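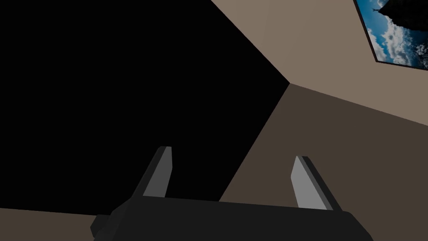
Changes to the Interlibrary Loan Service Take Effect in March

The Bavholm Public Library will introduce revised procedures for interlibrary loans beginning in March. The changes affect all cardholders who request books, bound periodicals, microfilm or sheet music from libraries outside the Bavholm system. Requests already in process on the day of the changeover will be completed under the present rules, and patrons do not need to resubmit them.

Interlibrary loan has been offered at the main library since the opening of the Virnard Street building. Last year the service filled 963 requests, the highest number recorded in a single year. Local history and genealogy made up the largest share, followed by music scores and out-of-print fiction. The increase has been welcome, but it has also lengthened the time between a request and its arrival, and a number of patrons wrote to the library during the fall to say so. The revised procedures were drawn up over the winter by the Access Services department, under the direction of Hauwa Nwachukwu, and approved by the library board at its January meeting.

How to place a request

Requests may be placed through the online catalog, by telephone, or in person at the second-floor reference desk. The paper form has been shortened to a single page. Patrons are asked to supply the author, the full title and, where it is known, the year of publication. An ISBN is helpful but is not required. For articles, please give the title of the journal, the volume and the page numbers.

Patrons who will accept any edition of a work should mark the box provided. In the past, a large number of requests were delayed while staff tried to locate a particular printing that the patron did not in fact need. Those who do require a specific edition, translation or arrangement should write the details in the notes field.

Each cardholder may have up to 6 requests open at one time. A request is counted as open from the day it is submitted until the item is returned or the request is canceled. Book clubs registered with the library may apply for a higher limit through the reference desk and should allow additional time when several copies of one title are needed.

Loan periods and renewals

The standard loan period will be 30 days, counted from the date on which the patron is notified that the item is ready. This replaces the former practice of following the due date set by each lending library, which varied widely and was a frequent source of confusion. Where a lender insists on a shorter period, the due date will be printed on the paper band around the item and will take precedence. The band should remain on the cover for the whole of the loan.

One renewal may be requested, provided that the lending library agrees. Renewal requests should reach the library at least 2 working days before the due date. Staff will contact the lender and inform the patron of the decision by email or telephone. Until a reply has been received, the original due date stands.

Items marked "In Library Use Only" may be read in the Drostier Reading Room during its regular hours. Patrons should bring their library card and check in at the desk. Personal belongings other than notebooks, pencils and laptop computers are to be left in the lockers by the entrance. Photographs of individual pages are permitted unless the lender has stated otherwise.

Fees

No charge is made for placing a request. Most lending libraries supply books without a fee, and the library will continue to pay return postage. When a lender does charge, the patron will be told the amount before the request proceeds and may decline it without penalty. Patrons may also state at the outset the highest amount they are willing to pay.

Overdue interlibrary loan items will continue to be subject to fines, even though fines on the library's own books were ended some time ago. The library is responsible to its lending partners for the prompt return of their property, and repeated late returns may lead a partner to refuse future requests from Bavholm. Lost or damaged items will be billed at the replacement cost set by the owner.

What cannot be borrowed

Certain materials are generally unavailable through interlibrary loan. These include newly published titles, reference works, textbooks assigned for current courses, and rare or fragile items. Video games and most audiobooks are also excluded. A patron who asks for a recent title will be offered the opportunity to suggest it for purchase instead, and such suggestions are reviewed each month.

Titles held at any branch in the Bavholm system should be reserved through the ordinary hold service. This applies even when all copies are checked out.

The Piątek Collection

Readers may also be interested to know that the library has resumed lending from the Piątek Collection of regional maps and town directories. The collection was withdrawn from circulation while its bindings were being repaired. Duplicate copies of the directories are once more available to other libraries, and the maps may be consulted by appointment. A revised finding aid, prepared by local history librarian Driss Bensaid, is kept at the reference desk and includes an index of street names that have changed over the years.

Mr. Bensaid will give a short talk on using the directories for family and property research in the community room at 6:30 p.m. during the first week of March. The date will be posted at all branches. Admission is free, and registration is requested but not required. Those attending are invited to bring a question about a particular address or family name.

Further information

Printed copies of the new procedures will be available at every service desk by the end of February, and large-print copies may be obtained on request. Patrons with an active request will receive a separate notice by mail or email, according to the preference shown on their account. Please confirm that your contact details are current, as several arrival notices were returned to the library last year as undeliverable.

Questions regarding interlibrary loan may be addressed to Access Services in person, by telephone, or in writing at the main library.

Shares: 2 | Comments: 0

Bavholm Public Library, Virnard Street | Contact Us | © Bavholm Public Library. All rights reserved. | Back to top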